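Taller de hardware, sesión 5. Apuntes de Elspeth Gourlay

Antes de tocar nada: cable de corriente fuera y una mano en el chasis. La placa perdona poco y el almacén de recambios, menos.

Empezamos por la memoria. Las pestillas blancas se abren hacia fuera y el módulo entra solo en un sentido, por mucho que insista el alumno.

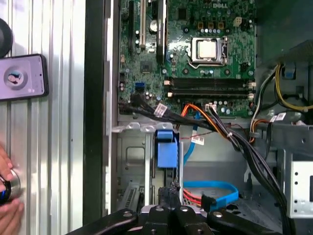 Los cables SATA se sueltan tirando del conector, nunca del cable. El color no indica velocidad, aunque cada curso alguien defienda el rojo con pasión.

Para marzo: leer el capítulo 5.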